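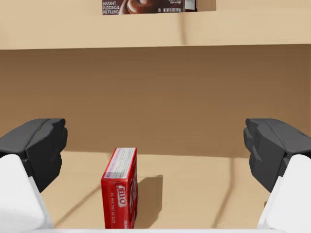
Nakton shelf cell - README

Welcome, and thanks for taking an interest in Nakton! These notes cover how the simulated shelf cell is set up and how we keep it in working order between recording runs. They started life as a page in Špela Radulović's notebook, and a fair bit of her advice is still in here word for word.

What you get

2000 episodes, split evenly over 4 shelf layouts. Each episode has the wrist camera stream, the joint positions, the finger opening and a text file with the layout name. The groceries are boxed goods such as gelatin and pudding mix, and they stand on either the lower or the upper board.

Setting up the cell

Install Marwat first, then the Trornero scene pack, and start the cell with the arm in its home pose. Give it a moment to settle (the boxes drop a hair onto the boards when physics kicks in, and you want that over with before anything is recorded). Open the gripper all the way and drive it up to the lower shelf. Both finger pads should show in the wrist view, one at each side, with their top edges level. If one pad sits higher than the other, the camera mount has been loaded with an old offset - delete the cached mount file and restart.

Finger opening is stored in steps, and fully open is 145. Please don't go by the default in Marwat, which was written for another hand.

Looking after it

We re-zero the fingers every 4 runs. Close them on nothing, write down the reading, open them again and compare. A small drift is harmless, but a larger one will have the left pad nudging narrow boxes over before the right one gets there, and tall boxes standing on their short end go down very easily.

Known troubles

Layouts recorded before February have softer shadows, from an older light setting. Skukimar, our replay viewer, sometimes opens with the fingers shut even when the log says they are open; step forward once and it catches up.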